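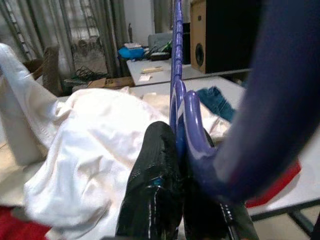
Re: [Dilham knitters] Circular shawl, edge is waving

Zlata Lytvynenko wrote:
> I am at row 38 of the Karnik shawl and the edge makes waves like
> a lettuce. I have 432 stitches now. Do I rip back, or will
> blocking save it? The yarn is the grey wool from Melnychuk,
> 400 metres in one skein.

Dear Zlata,

I had the same trouble with this pattern in November. Please look at the increase rows in the second chart. In the old version of the pattern they come every second row, and this is too often for a flat circle. Tala Haddad wrote to the list about it, and the corrected chart has them every fourth row.

If your waves are small, I would not rip. Wool forgives a lot. Soak it for half an hour, press the water out in a towel and pin it from the centre to the outside. If it still stands up when it is pinned, then you must go back to the end of chart one, I am afraid.

Put in a lifeline before you rip, a thin cotton thread is best. I did not do it and I lost the centre also.

Can you tell me which needles you use? I went down 2 sizes and the fabric became much calmer.

Kind regards,
Noémie Collet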